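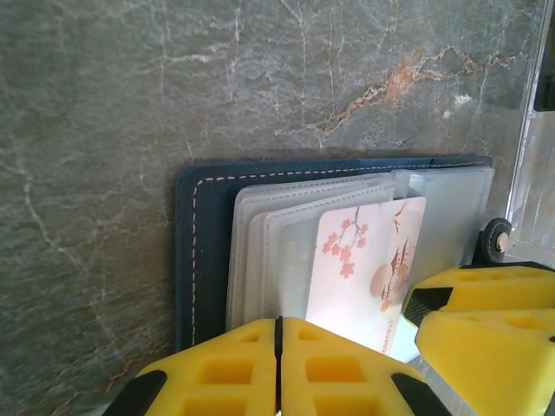 Rhodri Samuel's comment on the last report was that it gave plenty of space to the arms and very little to what the students had learned from them, and he asked that this one deal with the sleeve task in enough detail for the trustees to judge it. The section on teaching has been lengthened accordingly. Spending is set out at the end.

Navescombe Robotics Club
Second progress report to the Sollier Fund
May 18, 2022

1. Position at the end of the period

The two-arm bench is working and is in use at every club session. Both arms carry the yellow finger pads designed by the older group, and the wrist camera is now recorded along with the joint positions. The first report listed the camera mount as outstanding. It was finished in January, after two versions that let the camera turn slightly under load. The third version uses a keyed plate and has not moved since it was fitted.

The card sleeve task was chosen by the students from a list of 5. It requires the two grippers to work on an open card wallet with thin plastic sleeves, one holding the wallet and the other handling a sleeve or a card. The material is flexible, partly see-through and reflects light, and each of these properties has caused a separate difficulty.

2. Technical work

2.1 Finger pads. The recessed pockets in the pads were introduced to save material and printing time. Early pads without them were stiffer but took too long to print for a group that wished to change the shape between sessions. The black tips were added later. Bare plastic slid on the sleeves, and students were raising the grip force to make up for it, which creased the plastic.

2.2 Grip force. Force is limited in software by capping the motor current. The cap is set separately for each arm. The holding arm can be allowed a higher value than the handling arm, as the cover of a wallet is much less easily marked than a sleeve. Students wrote this part of the control code themselves and it has been reviewed by the Rugemalira team, who supplied the motor boards. One fault was found, in which the cap was not applied again after an emergency stop. It has been corrected and a check added to the start-up routine.

2.3 Vision. Finding the edge of a clear sleeve from the wrist camera remains the weakest part of the project. The edge-finding program written by the younger group performs acceptably on the stitching and outline of a dark cover and poorly on the sleeves. Strong veins in a stone surface are also picked up as edges. Students have proposed training on recorded runs in place of fixed thresholds, and the recordings now being made are intended for that.

2.4 Recorded runs. The target in the grant agreement is 3000 runs. The total held is 711. Of these, 300 have been reviewed and labelled by students as complete, partial or failed. Recording was slower than planned while the camera mount was being changed, and runs made with the first two mounts have been left out of the total because their camera position is uncertain.

3. Teaching

Students work in pairs, one driving and one keeping the log. The roles are exchanged halfway through each session. The log sheet was redesigned in the spring after it was found that most entries under "reason for failure" read simply "slipped". The new sheet asks which finger lost contact, at what stage, and what the current reading was at the time. Entries have become longer and a good deal more useful.

The older group has completed the units on coordinate frames and on calibration. The younger group has completed the first of these and will take calibration next term. Both groups found the calibration between the two arms hard. A paper exercise using two rulers laid at an angle was added and will be kept.

Attendance was steady. Two students moved from the younger group to the older at their own request and have managed the change without difficulty.

4. Competition

The older group has entered the Varnetti Cup in the handling class. The rules allow any object thinner than the gripper fingers, and the group intends to enter the sleeve task in its present form. The entry requires a technical file of drawings, code and a risk assessment. The drawings and the risk assessment are complete. The code needs comments in several places before it can be sent.

5. Spending and requests

Spending on motors and boards is closed. The printing budget is underspent, owing to the lighter pads, and we ask permission to move the balance to lighting. A diffuse lamp on each side of the bench would reduce glare on the sleeves and would make the recordings more consistent from one session to the next.

We also ask that the date for the full set of runs be moved back by one term. The remaining milestones are unchanged. The log sheets and the revised control code can be sent to the trustees on request.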